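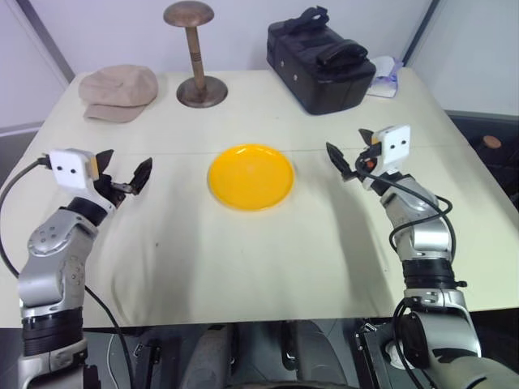 Two-finger grippers and thin plates: stock fingers or padded?

Posted by prurkville_pete, 1/25/20

We've got a pair of arms on the bench with a two-finger gripper on each and a camera module sat on top of each gripper. The job is dull on paper. Pick up a yellow plastic plate from a cloth, put it down somewhere else, repeat until somebody wants their lunch.

I ran 48 goes with the stock fingers and 48 with a padded set from Sowa. Stock managed 7 clean lifts. The padded ones did a good deal better but dragged the tablecloth along in a way my mother would have had words about. Before I spend more of the Dullholm budget, has anyone compared these properly on anything shallow with a rim?

dullholm_dan

Define "clean". If the plate comes up with a fold of cloth attached, I'd call that a laundry demo.

prurkville_pete

Clean means plate only, level enough that a biscuit would stay on it. No biscuits were used. I asked.

cablegoblin

Padded, every time. Bare fingers on a plastic rim are like picking up a coin in mittens. We went padded in November and haven't looked back, except to glue one pad back on.

tinsnips

Disagree with the goblin. Pads add thickness exactly where you haven't any room. On a shallow plate you want the thinnest finger you can get under the rim, and a slower approach. Your trouble is the angle. Come in from the side, one jaw under and one over, and stop pinching from the top like a fairground claw.

prurkville_pete

Tried that this afternoon with the right arm. Both arms start with the plate between them, so either can have first go, and I've left the cap, the hat stand and the bag along the back for the later tasks.
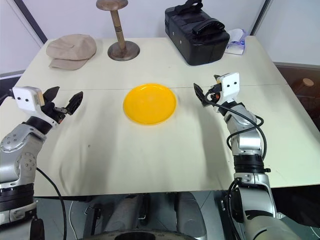

The side approach is kinder to the plate but the wrist has to bend a lot more to get there, and I don't love what that does to the cable. I've set the speed down by half and it now moves like someone carrying soup. Early days, but I'm leaning towards tinsnips, which pains me.

tinsnips

Screenshotting that.

cablegoblin

He said leaning. Also, are you using the wrist cameras for the final approach, or only the head one? From the head view a shallow rim is mostly highlight.

prurkville_pete

Head for finding it, wrist for the last bit. The wrist view is better until the fingers get in the way — at which point it is a very good view of fingers.

dullholm_dan

Peltham do a narrow finger with a thin rubber face. Might keep both camps quiet. The quote I had was 1,108 for 2 pairs, before VAT, so perhaps sit down first.

prurkville_pete

For that money they can come round and lift the plate themselves. I'll file down an old pair and report back.

tinsnips

File the underside only, and leave the tips a bit blunt or you'll be buying a tablecloth as well.

Last updated: 7 replies shown first, older replies hidden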